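Home | Archive | Tags | About

Print this post | E-mail this post

Sorting a small desk with a divided box

Posted Saturday, March 22, 2025

The desk in question has a light wood top and one laptop on it. The laptop is not the problem. The problem is everything that plugs into it or used to. My previous system was a Kadevetti drawer unit, abandoned in October. Drawers hide cables until there are duplicates of each. The replacement is an open cardboard box with a partition down the middle. 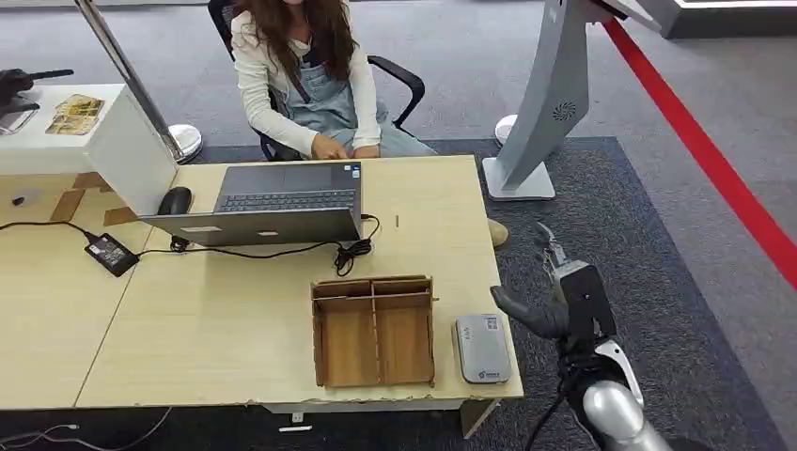
Box at the front of the desk, coiled cable beside the laptop.

Rules currently in force:

Power adapter stays out, on the left, with its cord across the top. Mouse goes on the same side. Spare cable gets coiled before it goes anywhere. Small electronics get one compartment, paper the other.

I tested the box with a load of up to 4 kg before the base began to sag. Corrugated board is weaker along the flutes, so a box with the flutes running vertically is worth looking for. Mine was packaging from a Drandov order and cost nothing.

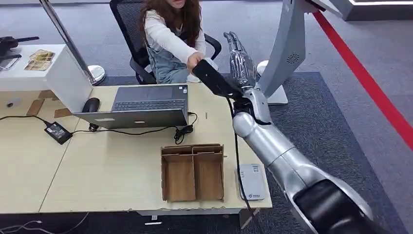

Does the partition need glue?
A friction fit is enough if the slot is cut to the thickness of the board.

Cable length is the remaining issue. Most of my leads are 2000 mm, far more than a desk this size can use. Three of them now have a loose coil and a Sombatkul hook-and-loop tie. A tight coil strains the jacket near the plug, so I leave the loop wide.

Plastic wrap from deliveries goes off the desk the same day.

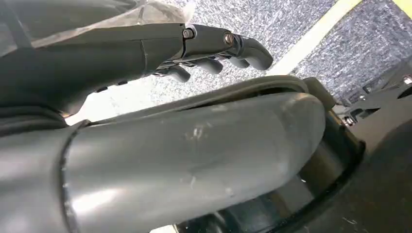

Still to do

Label both compartments. Cut a notch in the back wall for a lead. Compare the Asari tray, which has a lip at the front, against the cardboard.

Contact | Copyright 2025 | Back to top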